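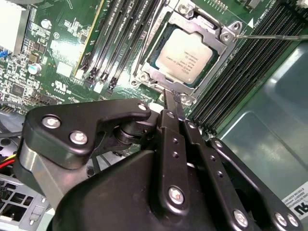 In Praise of the Phone Call

My phone rang last December while I was up to my elbows in bread dough, and I did something I had not done in ages. I wiped one finger on a towel, hit the green button, and talked to an old college roommate for an hour and a half with the thing propped against the flour jar. I had forgotten how good that is!

I mean a plain call, with voices and no faces. No link, no waiting room, no checking what your hair is doing in the little window. You can fold laundry. You can walk the dog, pull weeds, or lie flat on the floor with your feet up on the couch (my favorite), and the other person never has to know.

I grew up in a house with one phone, on the kitchen wall, with a cord my sisters and I had stretched until it reached the pantry. Whoever was on it sat in there in the dark among the canned peaches. We fought over it constantly. At 14 I could recite the numbers of everyone I liked, and I still remember more of those than I do of anything I learned in algebra.

These days most of us ask permission first. "Free to chat?" "Maybe Thursday-ish or the week after?" By the time two grown adults have found a slot, the thing I wanted to tell you has gone stale. It was only ever a small thing anyway: the Lindberg bakery had put cardamom in the sweet rolls again, or I'd seen a man on the bus carrying a full-size harp. You don't book a meeting for a harp. You call somebody up while it's still funny.

I text all day long, and I like it fine. It's perfect for grocery lists and for telling someone you're parked out front. But I have had whole arguments by text that would have been over in one breath if either of us had heard the other one's voice. My sister types "ok." with a period, and for years I took it as a slammed door. On the phone her "okay" has four or five different tunes, and I know every one of them.

And the pauses! I love the pauses. A text thread that goes quiet makes me wonder what I said. On a call you can hear somebody thinking, or filling the kettle, or deciding whether to tell you the real reason they moved out of the place on Nodell Street. I've learned more in those gaps than in any long message, however well it was put together.

People tell me an unexpected call feels like an emergency, and I get that. My own stomach drops if the phone goes after 10 at night. The cure I've found is to open with "Nothing's wrong!" before hello. My friends now say it back to me as a greeting, and a couple of them have started using it on their own families.

I try to make 2 calls a week with no purpose whatsoever. Plenty of them go to voicemail, so I leave a message, a long rambling one with the turn signal clicking in the background. Some people hate those. One friend saves mine and plays them while she does the dishes, and then she calls me back, usually right when I'm starting dinner. I pick up anyway. The onions can wait.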